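Closing Error

1. Clerkton

The line ran from the rail bridge at Clerkton to the lock at Pivevgate, a distance of four miles by the river path. Zohreh Yazdani had been sent to level it. Rendari, the firm that held the contract, wanted heights on all the old benchmarks before the new flood wall was designed, and wanted them by the end of May.

The method was ordinary. The instrument stands between two staffs. The observer reads the one behind, then the one ahead, and the difference is the rise or fall of the ground. The instrument moves up and the process repeats. At the far end the observer turns and levels the whole line back again. If the work is good, the two runs agree. The amount by which they don't agree is called the closing error, and it is written at the foot of the page.

Her staff holder was a student from the town who was paid by the day and did not talk much. This suited the work. A staff must be held upright and still, and a person who talks tends to lean.

She had taken the upstairs room at the Nikzad house, by the old grain store. The house was convenient because benchmark 23 was cut into its front step, a short horizontal line with an arrow beneath it, and she could check the instrument on it each morning before breakfast. The room had a large bed with an off-white duvet and a window over the river. She did her sums there in the evening, on the bed, with the field book open against her knees.
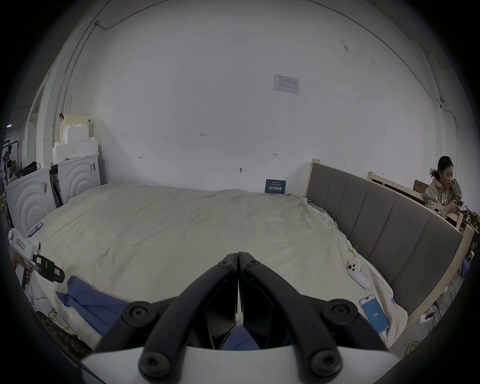
2. The step

The first run gave benchmark 23 a height six millimeters lower than the published one. The marks on both sides of it agreed with their published values to within the width of a pencil line.

There are several usual explanations. The staff may have been placed on the wrong part of the mark. The instrument may have been set up with one leg on soft ground. The observer may have written a figure down wrong, and she checked this first, as it is the most common and the least interesting. The figures were in order. She repeated the section from the grain store to the chapel, in both directions, and the step came out six millimeters low again.

A stone that sinks alone is a question of local ground. A drain may have failed under it, or a cellar wall may be giving way. She looked for cracks in the front of the house and found one over the door. It had been filled and painted so long ago that the paint had its own cracks, and these did not line up with the first.

She asked the owner whether the step had ever been moved. Mrs. Nikzad said that it had not. It was the original step. Her husband's family had been walking in and out over it for some 100 years.

Zohreh wrote this down under Remarks.

3. Evening

The lamp in the upstairs room was too weak for small figures, so she worked until the light went from the window. She drew the profile of the line on graph paper. It rose from the bridge, crossed the high ground by the chapel, and came down to Pivevgate in a long even slope. At benchmark 23 there was a small notch, too small to draw to scale. She marked its place with a cross.

Her mother telephoned. She wanted to know whether the apartment could be shown to buyers while Zohreh was away, and whether her father's things should be taken out of the closet first. Zohreh said they should. Her mother asked where they should go. Zohreh said she would think about it. She had said the same thing in the winter.

After the call she sat for a while on the edge of the bed, beside the blue cloth, and did not pick up the field book.

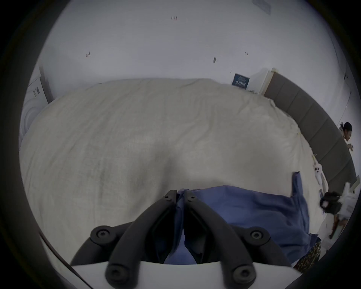
She had learned to level from her father, in the yard behind his workshop, with a length of clear hose and some colored water. He held one end against the wall and she held the other against the gate. When the water stopped moving, he said, the two ends were at the same height, and it made no difference what the ground did in between. She had pointed out that the hose had an air bubble in it. He drained it and they started over.

She opened the field book and checked the page again.

4. Return run

Levels were taken back from Pivevgate under thin cloud, which is good weather for it. There is little shimmer over the path and the instrument stays out of direct sun. The student held the staff well. By noon they were at the house.

This time she knelt and looked at the step before placing the staff. The cut line was sharp at both ends and shallow in the middle. The arrow below had lost its point. She laid a steel rule across the tread above and saw daylight under it, deepest at the center, where a foot would fall.

The mark had been cut close below the top of the tread, and at some time the worn lip had been dressed back and the line recut lower, to keep it. It was neat work. There was no record of it in the county list. She put her thumb on the line and could feel the older groove above it, almost gone.

"Is it wrong?" the student asked.

"The stone's all right," she said. "Hold it on the new line, please."

She read the staff and booked it.

5. Results

The two runs closed well inside the limit. The report to Rendari was dated 5 June 2023, a few days late, and gave benchmark 23 a new height with a note that the former value should no longer be used. The note was one sentence long. Mrs. Nikzad was sent a copy and put it in the drawer with the house papers.

Zohreh called her mother from the station at Clerkton. She said that the coats could go, and the shoes, and that she would come herself for the hose.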